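A Dandberg mantém, no segundo piso do seu edifício, uma sala destinada à preparação de mesas de trabalho para objetos de pequena dimensão. A responsável pela sala, Impi Kemppainen, recebeu o boletim interno numa manhã de novembro para falar do que ali se faz e das regras que orientam a arrumação das superfícies.

Segundo Kemppainen, o princípio que rege o espaço foi adotado antes da sua chegada e sofreu poucas alterações. «A superfície deve estar desimpedida e ser de cor clara. Trabalhamos com peças que cabem na palma da mão, e um fundo branco permite localizá-las sem esforço», afirma. As marcas, as fitas adesivas e os riscos de lápis foram retirados de todos os tampos no ano passado, por decisão conjunta com Arturo Marchetti, que coordena a manutenção do mobiliário.

Marchetti recorda que a medida não foi consensual. «Havia colegas que se guiavam pelas marcas para pousar as peças sempre no mesmo sítio. Tivemos de lhes pedir que confiassem no centro da mesa», explica. A norma em vigor determina que os objetos pequenos sejam reunidos ao meio do tampo e só depois distribuídos pelos recipientes correspondentes. O procedimento aplica-se às 300 peças do inventário corrente e também às que chegam da Meesuk para triagem.

Quanto às paredes que rodeiam algumas das superfícies, a opção recaiu sobre painéis lisos, em tons claros, com perfis leves de alumínio nos cantos. Kemppainen considera que o resultado se mede sobretudo na qualidade da luz.
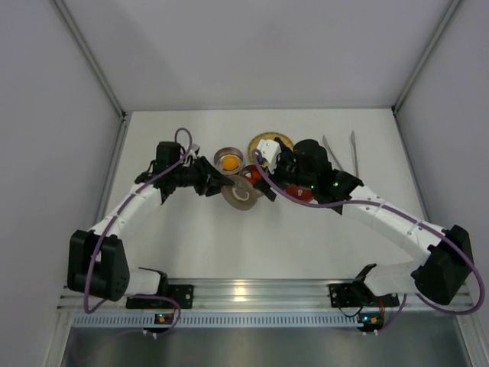

«As sombras fortes eram a queixa mais frequente», prossegue a responsável. «Uma peça pequena ao lado de uma sombra escura perde o contorno. Com os painéis claros, a luz distribui-se de maneira mais uniforme e a equipa deixou de pedir candeeiros adicionais.» Os seis candeeiros que existiam foram cedidos à oficina da Bretmont, onde continuam ao serviço.

A limpeza obedece a um calendário próprio. Os tampos são passados com pano de microfibra no início e no fim de cada turno, e os canais dos perfis de alumínio, onde o pó tende a acumular-se, são escovados à parte. Marchetti insiste neste ponto: «Uma ranhura comprida guarda tudo o que lá cai. Já recuperámos dali parafusos que dávamos como perdidos.» O uso de produtos abrasivos está excluído, uma vez que retiram o brilho ao metal e deixam o branco baço.

Questionada sobre as dificuldades que subsistem, Kemppainen aponta a arrumação ao final do dia. Os recipientes regressam às prateleiras com etiquetas voltadas para o interior, o que obriga a equipa da manhã a rodá-los um a um. Foi proposta a aquisição de caixas com etiqueta nas duas faces, no valor de 600 euros, e o pedido aguarda despacho.

Marchetti, por seu lado, gostaria de rever a altura de dois dos tampos, que considera baixos para quem trabalha de pé. As medições estão feitas e os suportes foram encomendados à Prirunow. A montagem decorrerá fora das horas de expediente, devendo as peças ser previamente recolhidas para o armário do corredor.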